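Rasadden evening classes to carry on through winter in the old Uibo building

November 10, 2025

The evening school in Rasadden will keep its doors open right through the cold months, after the town agreed to let it stay on in the old Uibo building instead of closing for the season as it has done in other years. Classes in languages, bookkeeping, sewing, basic maths and a good deal else will run until spring, with a short break at the end of December.
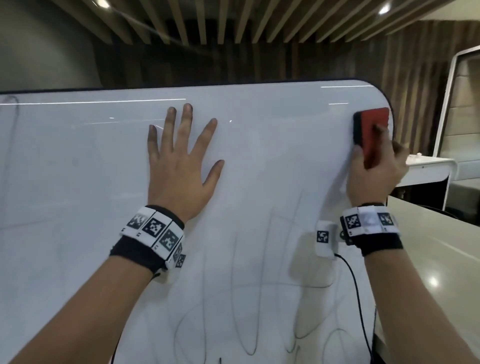
Dace Stankevičius

If you have ever walked past the Uibo building on a wet evening (it's the long yellow one behind the post office, with the steps that collect every leaf in the street) you will know that the ground floor windows are usually lit until late. Up to now, though, that has only been true until the end of November. The heating in the old place was costly to run and the school simply packed up, sent everyone home with a reading list and hoped they would come back when the days grew longer.

Plenty of them didn't. Anyone who has tried to learn a language as a grown-up will understand why! You get as far as ordering a coffee and asking the way to the station, you feel rather pleased with yourself, and then comes a gap of several months in which the whole lot drains away. By the time the classes started again, many learners felt they would have to go back to the beginning, and quite a few found they couldn't face it.

The change this year comes down to a new boiler, which was put in over the summer, and to an agreement with the town over who pays for what. Rasadden will cover the heating and lighting, and the school will cover the teaching and the cleaning. The arrangement is for one winter only to begin with, and both sides will sit down together in the spring and see how the bills look.

There are 930 people signed up for the autumn term, which is a good number for a town of our size, and they come from further off than you might think. A fair few travel in from Vurkuden on the Lenent bus, and I am glad to say that the late service will keep running through the winter on class nights. It leaves from the stop opposite the pharmacy, not from the market square, where the paving is being relaid. I have already seen two people waiting in the wrong place in the rain, so please do pass that on.

The school is offering 500 places for the winter part of the year. That is fewer than the autumn, partly because the big hall on the top floor is still too draughty to use and partly because some of the outdoor subjects, such as fruit tree pruning and the ever-popular walking history course, make little sense in the dark. Nine rooms on the ground and first floors will be in use, and the room lists will be pinned up in the entrance as usual. People who are already on a course have first call on a place in the same subject, and whatever is left will be opened to newcomers after that.

I spent an evening going from door to door along the corridor, which is a lovely way to pass the time if you are at all nosy. The bookkeeping group were deep in the business of depreciation and hardly looked up. In the sewing room there was a great discussion about zips. The beginners' English class were practising how to complain politely about a hotel room, and they were having such fun with it that I stayed far longer than I had meant to and came away knowing how to ask for a quieter floor in four different tones of voice.

What struck me, talking to people over tea in the break, was how much they wanted the winter for its own sake. Summer looks after itself in Rasadden. There is the lake, there are gardens to see to, and there is always somebody's cousin visiting. It is in the dark months that a warm room with other people in it is worth a bus fare. One woman from the maths course told me she had gone back to fractions so as to help her grandson, had long since overtaken him, and had no plans to stop now. A man who works early shifts at the dairy said that his class was the only thing in the week that he did sitting down.

Teachers are pleased too, though they admit it will mean a bit of planning. Most courses were written to end neatly in November, and the extra weeks have to be filled with something worth having. The language tutors intend to give more time to conversation and less to the textbook. The bookkeeping tutor would like to take her group through a whole year's accounts for a made-up bakery, from the first sack of flour to the final tax form, and has apparently been looking forward to it for years.

There is one small change to the timetable that learners should know about. Classes will be held on three evenings a week and will start half an hour earlier than in the autumn, so that people coming from the villages can be home at a sensible hour. The tea counter will open before the first lesson as well as in the break. It still takes coins only, and it still runs out of the seeded rolls before anything else.

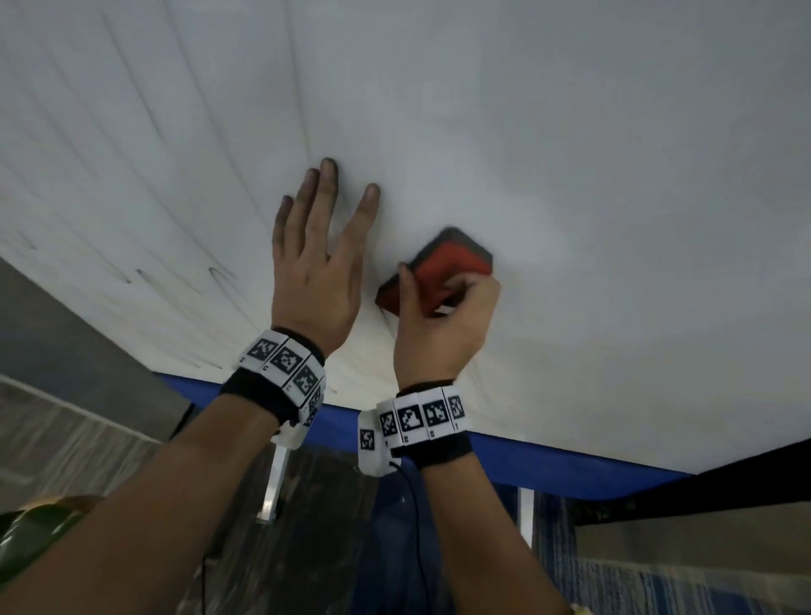
Do I have to have been on an autumn course to join a winter one?
You can join a winter course as a newcomer, as long as there is a place left once current learners have chosen theirs. For the languages, the tutor will have a short chat with you first to find the right level, and beginners are welcome in sewing and basic maths without one.

Fees for the winter are the same as for the autumn, and they can be paid in one go or month by month. Anyone out of work, and anyone over retirement age, pays half. Sewing learners bring their own fabric, but the machines, thread and scissors belong to the school and stay in the room. For bookkeeping you will want a squared notebook and a calculator, and a pencil will serve you better than a pen in the first few weeks, take it from one who knows.

Sign-up for current learners is under way at the desk inside the main door of the Uibo building, which is open on class nights from an hour before the first lesson. Newcomers will be able to put their names down from the start of December. It can't be done by telephone this year, as the office line is being shared with the library, but a friend or relative may come in and sign up on your behalf if they have your address and date of birth written down.

The last lessons before the break will be followed by the usual supper on the first floor, with soup from the kitchen and whatever people care to bring. Dishes should be labelled with your name if you would like them back. The school still has a blue casserole and a very nice glass bowl from last time, and both are waiting at the desk.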